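4.2 The open day at Rolthorpe

I want to spend a section on the open day, because it changed how I think about the rest of this paper. Until March we had only run the panel tasks with our own people in the room, and all of us knew when to hold our breath. The visitors at Rolthorpe didn't. They talked, leaned in, asked Gerardo to start over in the middle of a reach, and one of them wanted to know if the arm could shake hands first (it could, badly).

The plan was simple enough. Amparo Herrero and I would bring the arm and hand over from Cestport the night before, set up in the training hall where Arstead teaches its switchgear course, and run short demonstrations from ten in the morning until four. Each group got 12 minutes. Darmawan Tjoa did the talking, Gerardo Talavera sat at the operator station, and I stood to the side with a notebook and tried to look like part of the furniture. We had the same Olatunji controller we used for the bench trials in Section 3, with the same settings, apart from a lower speed limit that the site safety lead asked for. I grumbled about that limit at the time and I'd now keep it for good. People are much more willing to ask questions next to a slow arm.

We signed in 30 visitors over the day, mostly working electricians and a few apprentices. I had prepared a little talk on grasp planning, and I got through it exactly once. What the electricians wanted to talk about was order. Which handle do you touch first? Who says it's okay to go on? What does the robot do if a lamp isn't the color it expects? Ottavio Fontana, who has taught the course for years, kept stopping us to ask what the operator was looking at right then – and Gerardo, to his credit, kept telling him the truth, including the two times when the answer was "the clock."

That led to the most useful half hour of the day. Ottavio asked Gerardo to say each step out loud before moving the arm, the way his apprentices have to. So Gerardo would name the control, wait for a nod from Ottavio, and only then start the reach. It felt slow and a bit silly for the first few tries. Then I noticed that I could follow the task from my notes alone, without looking up, and I hadn't managed that once in the bench trials! We have used the spoken steps in every session after the open day, and they are the source of the step labels in Section 5.

The training cabinets were also a lot busier than our bench panel at Cestport. Our bench has one row of push buttons with plenty of space between them. On the cabinets (Figure 4) you get rotary selectors, push buttons, lever-style handles and a door latch, with pilot lamps mixed in, and the hand has to come up among all of that without brushing something it shouldn't.
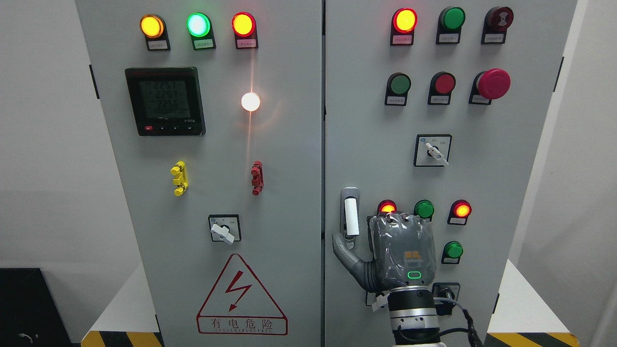 Figure 4. The hand near the door latch of the right-hand training cabinet, Rolthorpe.

Arif Kwok had warned us about this back in the winter and had asked for a practice panel with more on it. We should have listened. Our approach paths were all planned from straight ahead, and that works fine when nothing sticks out. With a handle on one side and a selector on the other, Gerardo ended up coming in from below most of the time, and he did it by feel. I asked him afterward how he picked the angle and he said he went where he could still see the thumb. I wrote that down word for word, and it became the visibility term in the planner.

The logs from the day come to 2,240 short segments once the idle time is taken out. I wouldn't read too much into them as performance data. The groups kept interrupting, Gerardo was being watched by people who do this work for a living, and we changed the routine partway through when Ottavio stepped in. I use them in Section 5 only to compare approach directions before and after the spoken steps came in, with the handshake requests removed.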